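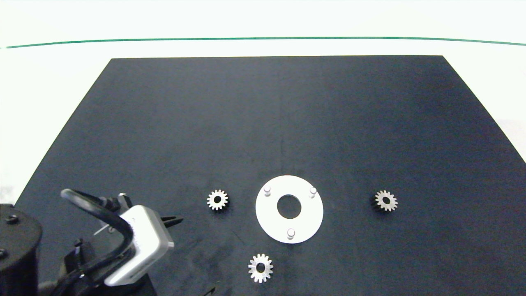 Gear sets are the sort of thing people buy because the box says "educational," and I have never been sure what they are supposed to teach. The Lotau planetary kit came to me from a reader in Flondilside who swore by it, so I agreed to give it a page in the gallery and a fair hearing. Laid out on black, it looks better than it did on my kitchen table. There is a white ring with three short pins standing up from it, and small metal spur gears to go with them, and I will admit the teeth are cleaner than I expected at the price. Whether clean teeth make a good gear is another matter. I have owned handsome gears that ground like a coffee mill.

The rest of this page is my notes on the kit, with a line or two on each thing I wanted to know. Click through to the older galleries if you want the Bastau clock or the hand-cranked fan.

The plate
White, round, with a hole through the middle. The leaflet calls it a "precision carrier." I call it a plate. It sits flat on a piece of window glass, which I did not take for granted after the last one.

The pins
Short, with rounded tops. The rounding helps when you are feeling for the bore with a gear between two fingers. I would have liked another hair of length, and I don't believe the leaflet when it says they can't wear down. Everything wears down.

The small gears
Metal, toothed all the way around, and sold as interchangeable. I swapped them from pin to pin for an evening and could not feel a difference, so I'll give Lotau that one. Ask me again in December.

The grease
The kit ships with 2 sachets. One was enough. The Nakajima forum has a thread with 142 replies on which grease to use instead, and after reading most of it I went back to the sachet.

The leaflet
Runs to 13 pages, most of them warnings. The drawing on the fourth page shows the plate upside down. A beginner following it will get nowhere and blame the gears.

The claim on the box
"Tested to 2,703 turns." Tested by whom, with what load, and why did they stop there? I wrote to ask and got a coupon.

Would I buy it?
At half the price, yes. As it stands I'd borrow one. If yours has run a full year without slop in the pins, write in and tell me, and please send a picture of the pins and not of the box.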